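Household tips: papers for couples registering a civil partnership

Give the paperwork a folder of its own before you book at Drurnden register office. Passports, proof of address and any decree from an earlier marriage go at the front.
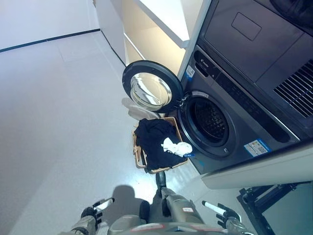 Last updated: 19 June 2020

Check that the spelling of both names matches on everything. A missing middle name on a gas bill can mean a second trip.

Ask for 2 extra copies of the certificate on the day. The pension office, the bank and the landlord may all want one in the same month. Keep the original flat, in a plastic sleeve, and don't laminate it.

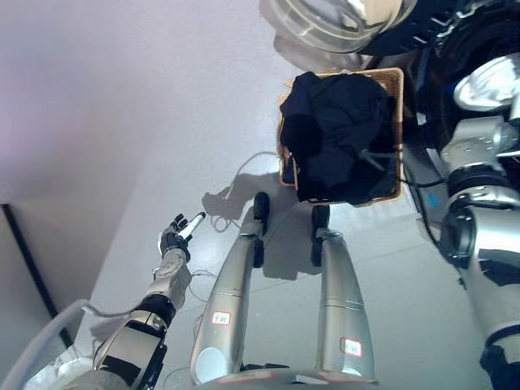
Then go through the household bills one at a time. Write on the front of the folder who has been told and when. Old wills should be looked at too. Isik Bergmann in Skosivthorpe will read one over by appointment, and a letter from them goes in the folder with the rest.

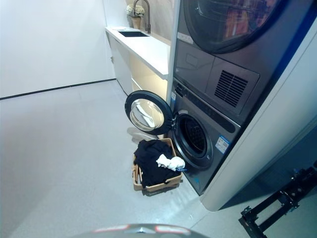
A reader writes: We told the council but forgot the home insurance, and it took 9 weeks to get both names on the policy. Put that one near the top of your list.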